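Speaker notes: "Finding the plug before you pull it"
Ramesh Nigam, March
Last updated: March, after the second run-through

Opening (keep it slow, people will still be finding seats)

Good afternoon, everyone, and thank you for staying for the session after lunch, which I know is a kindness to any speaker. My name is Ramesh Nigam and I work on the Ellska project, where we have spent a good long while teaching a robot arm to take old desktop computers apart. I should say at the start that I am going to talk mostly about one small piece of that, the business of choosing which cable to go for and from which side, because it is the piece that took us longest and the piece where I think we have something worth passing on.

(Water here. Check the clicker is awake.)

If you were at the Rellport workshop you may have heard me talk about lids and screws. I won't go over that again, except to say that the lid is a lovely problem, flat and stiff and always more or less where you left it. Cables are a different sort of creature altogether. They bend, they lie across each other, they are nearly all black, and the bit you want to hold is very often underneath the bit you don't.

Section 1: What we were asking the robot to do

The task as we set it is simple to say. The case is open on its side. The robot is told the name of a part, let us say the battery or a fan plug, and it has to work out whether it can reach that part straight away or whether something must be moved first. If something must be moved, it has to say which thing. Only then may it go in.

Say a word here about why we split it like that. Our first system went directly from picture to movement, and when it went wrong we had no idea what it had been thinking. Asking for the "what is in my way" answer as a separate step costs a little time, but it gives us something we can check before any metal is touched. Older colleagues will remember that Saxena, our labelling tool, was built for quite another job, and we bent it to this one by adding a single kind of mark: an arrow from the thing on top to the thing beneath.

We labelled 471 views in this way, all from the wrist, taken at the height where the arm pauses before it commits itself. I did a fair share of them myself, in the evenings, with the radio on, and I would recommend it to anyone leading a project. You learn a great deal about your own question when you have to answer it yourself over and over again.

Section 2: The view from the wrist

Next slide. Give people a good few seconds with it before speaking.

Ask the room, gently, to follow one of the black cables from the drive cage with their eyes and see where they lose it. Then point out the coin-cell battery on the left half of the board, which has a clear view from above, and compare it with the busier stretch along the upper edge of the board, where the small plugs with coloured wires are. The battery is what we call a free part. For the plugs, you have to think about what runs past them. 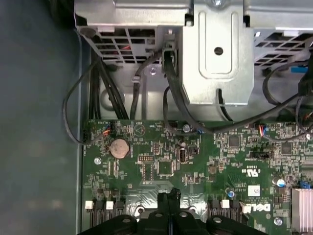 Section 3: How the method works

Now the method, in plain words. There are three stages and I will take them one at a time.

The first stage finds the parts that do not move: battery, memory slots, chips, screws, the drive cage. These are the landmarks. They are good landmarks because they are stiff and because makers tend to keep them looking the same from one board to the next.

The second stage finds pieces of cable. I do mean pieces. We gave up on tracing a whole cable from end to end, which was my own pet idea and which I defended for far too long (pause, smile, there are people in the room who were in those meetings). A short length with a direction is enough. The robot does not need to know where a cable has come from in order to know that it is lying over a plug.

The third stage puts the two together and draws the arrows. It looks at each landmark, asks which pieces of cable pass over it or close beside it, and gives each one a score for how much trouble it would be to the fingers. The fingers matter here! We feed in the shape of the gripper as well, because the camera sits behind it and the gripper always hides a part of the board. Anything behind the gripper is marked "don't know", and the arm must shift and look again before it is allowed to plan a move there.

If anyone asks about depth sensing: we tried it, shiny sheet steel gave us poor readings on our sensor, and we went back to plain colour. Happy to talk about it over coffee.

Section 4: What we found

We held back 60 views for testing, from cases the system had never met. On those it picked the right blocking cable in all but 19. I would like to be fair about those misses, so please don't rush this part. Most were places where two black cables crossed and the system chose the lower one. A few were our own fault, where the people labelling had disagreed and we had let the disagreement stand.

The Redalia trial was longer, with nearly 600 attempts on the arm itself, and it is still being written up. I can say that asking for a second look when the gripper was in the way helped more than any change we made to the network, and it was also the cheapest thing we tried. I can't give a final figure today and would ask you not to quote one for me.

Section 5: What is still hard

Loops. A cable that curves out and comes back again gets counted as two pieces, and the system may decide it has two problems when it has one. Clips and latches too, as our arrows only say "on top of" and have nothing to say about "held in by". We have a student starting on that soon, and I am looking forward to being shown how it should have been done.

Questions

Likely ones: would it work on laptops (not yet, everything is too flat and too tightly packed), can we have the labels (yes, once the write-up is finished, please leave me your address), how long does one decision take (short enough that the arm is the slow part).

If there is time left over, go back to the wrist view and leave it up while people talk.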